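生活问答 > 厨房 > 收纳与清洁 > 水槽与沥水

水槽边的黑色铁丝沥水架老是积水、有水垢，大家都怎么放？

Phetsri小厨房

租的房子，台面是白色的，水槽旁边能用的地方不多。之前买了一个黑色铁丝沥水架，Plukby的，上面插盘子，下面带一个接水的托盘。用了两个月，问题有这么几个：

一是托盘里总有水，忘了倒就发滑，闻着有味。二是架子脚下面的台面留了一圈白印，擦不太掉。三是杯子没地方放，倒扣在架子上会歪，夹在边上又怕掉下来。

家里两个人吃饭，碗盘不多，主要是杯子多。想问问是换一个放在水槽里面的架子好，还是这个继续用，改改放法就行？预算100以内。台面不确定是什么石头，房东说不要用酸的东西擦。

Deirdre Doherty

先别急着买新的。我家两种都有，台面上一个黑的，水槽里一个灰的，分开用。

水槽里那个只放盘子，竖着插，水直接流进下水口，不用管托盘。台面上那个放杯子和零碎。盘子的水最多，挪走以后托盘里的水少一大半，一天倒一次就够了，我一般是晚饭后倒。

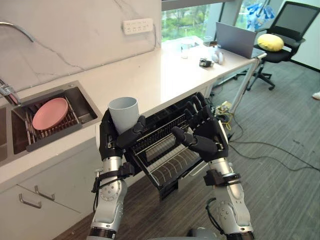 本页最后修改：9月，修改者 Deirdre Doherty（补充了杯子的放法和除水垢的步骤）

杯子我是靠着架子的侧边放，直筒的杯子比较稳，带把的容易转。不要一个套一个，里面干不了。要把架子搬走倒水的时候，先把杯子拿下来再搬，端着一整架走很容易磕到水龙头。

除水垢：架子和托盘拆开，盆里放温水，加2勺柠檬酸，泡半小时，用旧牙刷刷铁丝交叉的地方，冲干净，擦干再装回去。黑色涂层如果已经起皮就别泡了，泡了锈得更快。柠檬酸只在盆里用，别洒到台面上，你房东说得对，有些石材碰到酸会发乌。

台面上的白印先用湿布敷5分钟，再用中性洗洁精擦，一次不行多来几次。擦完垫一块硅藻泥垫或者一条旧毛巾，每天掀起来晾一下。

水槽里的架子买之前量一下水槽内侧的长宽，还有深度。太高的话盘子会顶到水龙头，洗锅也没法洗。

Prikonum

水槽里放架子我试过，不推荐。洗大锅的时候每次都要拿出来，拿出来又没地方搁，最后还是放回台面上。除非你家是双槽，或者水槽特别宽。

我后来换了Trilier的一款带导水口的，托盘一头低一头高，水自己流到水槽里，不用倒。缺点是必须紧挨着水槽边，离远了就滴到台面上。大的300多，小的没留意价格，你预算100估计够呛，可以看看二手。

或者简单点，现在这个托盘不要了，架子下面直接垫毛巾，湿了就换。

Phetsri小厨房

谢谢两位。量了一下，水槽里放得下一个窄的，先买个便宜的试试，盘子放里面，黑的留着放杯子。白印敷了两次，淡了一些，还看得出来。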